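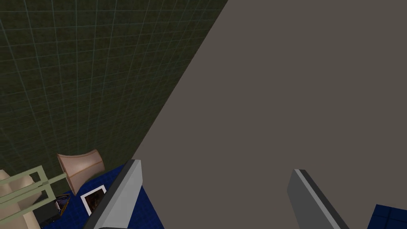

Rosaura Huaranga asked whether a trip booked by phone with the airline still counts as a managed booking. It does not, unless the record is imported into Flalley within 24 hours of ticketing. The other questions received since the April policy update are answered below.

# Business Travel at Bulten: Frequently Asked Questions

## Booking

**Who must book through Flalley?**

All employees and contractors whose travel is charged to a Bulten cost center. Job candidates are booked by the recruiting desk and do not need an account.

**How far ahead should I book?**

Domestic trips should be ticketed at least 7 days before departure. Later bookings are allowed but go to your manager for approval before the ticket is issued. The fare is held until midnight local time on the day of the request. If approval has not been entered by then, the hold lapses and you must search again.

**What is the fare limit?**

A round trip priced above $2000 requires a second approval from the department head. The limit applies to the base fare plus taxes. Seat fees and checked bags are excluded.

**Can I choose a more expensive flight to avoid a connection?**

Yes, if the nonstop saves two hours or more of scheduled travel time. Flalley applies this rule when it ranks results, and the fare is marked "in policy." If the saving is shorter, the fare is marked "out of policy" and you must enter a reason code.

**Can I use my own frequent flyer number?**

Yes. Enter it in your profile before booking. Miles belong to the traveler. Upgrades bought with miles are allowed on any fare class.

## Hotels

**What is the nightly cap?**

Caps are set by city and shown at the top of the search page. For cities not on the list, use the regional cap. Taxes and mandatory resort fees do not count toward it.
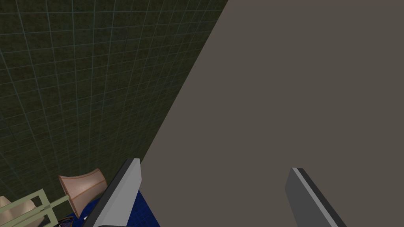
**What is different about extended stays?** Stays of 14 nights or longer are placed in furnished apartments, which are booked by the lodging desk and not by the traveler. Send the dates, the work site address and any access needs. The desk returns up to three options, and each listing gives the floor area, the distance to the site and the wall and surface finishes. Finishes are listed for inventory purposes and cannot be requested. The rate is fixed for the full stay, and leaving early does not produce a refund unless the project itself ends early.

**Can I stay with friends or family instead?**

Yes. No lodging is reimbursed, but you may claim one meal for your hosts per stay, with a receipt.

**May I bring a pet on an extended stay?**

Only in units marked for pets. Boarding at home may be booked through Petstead at the negotiated rate, but the cost is personal and must go on a personal card.

## Changes and refunds

**My meeting was canceled. What do I do with the ticket?**

Cancel in Flalley before departure. The unused value is stored under your name and is offered automatically the next time you book the same airline. At the last review there were 416 open credits, roughly a third of them within 60 days of expiry. Check the Credits tab before each new search.

**Can a credit be moved to another employee?**

It depends on the airline. Write to the travel desk with the ticket number. Do not call the airline directly, as this detaches the record from our account.

## Expenses

**When is the report due?**

Within 30 days of the return date. Reports filed later are paid in the following cycle.

**Which code do I use for ground transportation?**

Use 623 for taxis, ride services and trains. Rental cars and fuel have their own codes, listed in the drop-down menu. Airport parking goes under rental cars for historical reasons.

**Do I need a receipt for tips?**

No, up to 20 percent of the fare or meal. Enter the tip on its own line.

## Contacts

Policy questions: Alcides Bedoya, travel desk, Flores office, second floor. After 6 p.m., use the emergency number on the back of your travel card. It handles changes to trips already in progress and does not take new bookings.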